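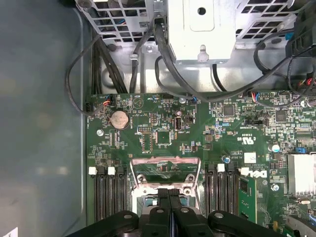 Can the Cinley sampling counter be hired for a single weekend?
The minimum hire is two consecutive trading days, so a weekend booking is accepted at any store on the Ellville delivery route.

Cinley Sampling Counter - Hire and Purchase

The Cinley is a folding counter for in-store demonstrations, product tastings and loyalty program sign-ups. It is supplied by Baptista Promotional Equipment to retailers, agencies and brand owners.

Specifications
Height: 90 cm
Width when open: 65 cm
Depth: 38 cm
Weight: 19 kg, including header panel
Colours: white, charcoal
Assembly: one person, no tools

Each counter is delivered with a printed front panel, a header panel, one internal shelf and a padded carry bag. Artwork must be received seven working days before dispatch. Files that arrive after this time will be printed for the next available delivery - the hire period will not be shortened.

Staffing is not included in the hire fee. Clients who require demonstration staff may request them on the same booking form, and uniforms are to be agreed with the store beforehand.

Counters are to be returned clean to the Ellville or Bundum depot by 4 pm on the final day of hire. Front panels remain the property of the client and may be stored at Bundum until the next campaign. Damage to the frame or shelf is charged at the current parts rate.

The April price list applies to all new orders. Enquiries regarding purchase or multiple-store programs should be directed to Jaime Marinho, Equipment Bookings.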